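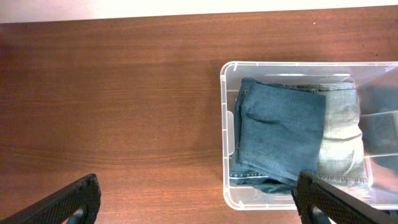

Do you really need a readiness score to ride a bike?

I've now had three people on the Ploltell bunch ride ask what my number was before we'd even clipped in. My number! They meant the Riren score, the one that comes up on your phone in the morning and tells you whether your body is ready for what you'd already planned to do with it. I said I'd slept badly and had toast, and that seemed to go down as a poor answer. 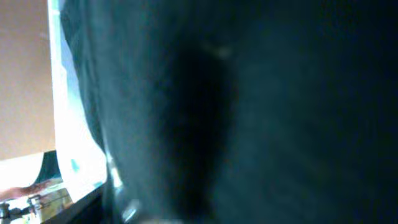
Pramila Kanaujia
Club rider and occasional race reporter

So I signed up. It cost me more than 200 dollars for the year, and I wore the strap to bed, in the shower and through one very long family lunch. I wanted to be fair to it. Plenty of riders I respect swear by theirs, and I've been wrong before (I held out against tubeless for ages, and I still go quiet when someone brings it up).

My problem with it started the morning of the Ploltell gravel loop, 80 kilometres with that horrible loose climb past the dam. Riren gave me a 7. Out of a hundred. The app suggested gentle stretching and an early night. I rode anyway and had one of my better days of the season, held the second group over the climb and even took a turn on the front coming home into the wind. The next weekend it had me well up in the green, and I was dropped before the first gate.

Two rides prove nothing, I know that. But the company's own explanation was that the score "reflects trends", and if that's so I'd like to know why it arrives as a single number in big coloured type at six in the morning. You can't help believing it. I caught myself on the start line wondering whether my legs were heavy or whether I'd only read that they were.

The other thing is who gets left behind. Standby, the training plan half the club has moved to, now takes the Riren number and shuffles your sessions around it. One of our juniors skipped hill repeats for most of February because it kept telling her to rest. She felt fine. Her parents felt fine about it too, as she was home for tea.

There's a newer one called Lý that claims to do the same job without a strap, which makes me more suspicious, if anything. I've asked what it measures and had back a paragraph with the word "holistic" in it twice.

I'll keep the strap on until the subscription runs out, mostly out of stubbornness about the money. I've switched the morning notification off, though, and the bunch can stop asking. Saturday's ride leaves from the bakery at the usual time. Bring a spare tube, the shoulder past the quarry is full of glass again.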